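# Sorting Small Items: Frequently Asked Questions

Last reviewed June 9, 2022

These answers apply to members using the sorting benches at the Jernmont Household Skills Centre. Questions on room bookings are dealt with on a separate page.

## Who may use the benches?

Any member with a current card. There are 4 benches, and each may be booked for up to 90 minutes at a time. A second session on the same day is allowed if the bench is free.

## What may I bring to sort?

Buttons, beads, screws, washers, craft parts, stationery and similar dry items. Please do not bring medicines, batteries or anything sharp enough to mark the boards. Food is not permitted at the benches.

## Do I need my own organiser box?

No. Boxes may be borrowed from the Miltik Room on production of a member's card. They must be returned empty, with any labels removed. Members who wish to keep a box at the Centre between visits may rent a shelf space; the current charges are displayed at the desk.

## Why was my box from January moved?

Shelf spaces are renewed each January. Boxes left on an unrenewed space are held in the Sönmez store and may be collected during opening hours. Please quote the shelf number – the highest at present is 237.

## How should I begin?

Place the board flat on the table and set the box down towards the back, leaving clear space in front for the items. Tip out a small amount at a time. Large collections are easier to manage if they are first divided roughly by type at home.

## Which compartment should hold what?

In a box with one large compartment and six small ones, the large compartment is best kept for bulky items or for anything not yet sorted.

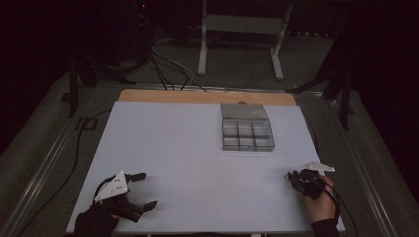

The small compartments should each hold a single kind of item. Where there are more kinds than compartments, put the least used together and divide them again later, or ask for a second box.

## May I write on the box?

Please use removable labels only. Ink does not come off the plastic cleanly.

## What happens to items left behind?

They are placed in an envelope marked with the bench number and kept at the desk. Unclaimed items pass to the Grametti craft cupboard, which is open to all members.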